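Prokura small oak-look table: six months in 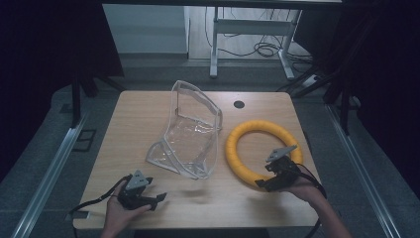 The table in use, with the yellow foam ring and a clear plastic piece on top.

I wasn't really in the market for a table, but the old one had a wobble that no amount of folded cardboard would cure, and then I saw the Prokura in the Flerthorpe shop for £55 and that was that. It came home on the back seat with my knees round my ears!

Putting it together took two goes. The leaflet has you fix the legs before the side rails, so I did, and then had to undo the lot (Zoi Raptis at work has the same table and did exactly the same thing). Do the rails first. The little key in the box is rubbish, so use your own if you've got one.

Once it's up it's lovely. The rounded corners are the best bit for me, as I walk into furniture for a living, and the pale grain goes with everything I own. It doesn't rock at all, even on our daft kitchen floor, and I've had the sewing machine going full tilt on it.

Moans? It marks. I left a mug of tea on it in March and the ring is still there if you catch the light right, though a dab of Staseck wax took the worst off. And it's a touch low for typing, so my shoulders complain after 2 hours or so.

I did look at the Ivanyshyn one as well, which has a drawer, but it was nearly double the money and the drawer stuck in the shop.

Four stars from me. I'd have given it the fifth for a better leaflet.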